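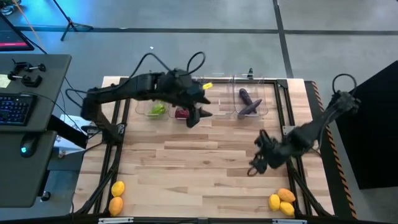 Home Fire Safety, Unit 4: Portable Space Heaters
Course 3273, Prumbridge Adult Education

Reading before class: pages on heating in the Lobo workbook.

Placement
Keep anything that can burn at least 3 feet from the heater on all sides. Bedding and curtains are the usual problem. Set the heater on a flat, hard floor, never on a chair or shelf.

Power
Plug it straight into the wall. Power strips and light-duty extension cords can overheat. Feel the plug after 16 minutes of use. If it is hot, turn the heater off and have the outlet checked.

Shutoffs
Look for 2 features when buying: a tip-over switch and an overheat cutoff. Older units may have neither. Turn the heater off when you leave the room or go to bed.

Fuel-burning heaters
Use only the fuel named in the manual. Refuel outdoors, after the unit has cooled. Crack a window and keep a working carbon monoxide alarm nearby.

Homework
Draw a floor plan of one room and mark where a heater could go. Bring it to the Lilov Street classroom.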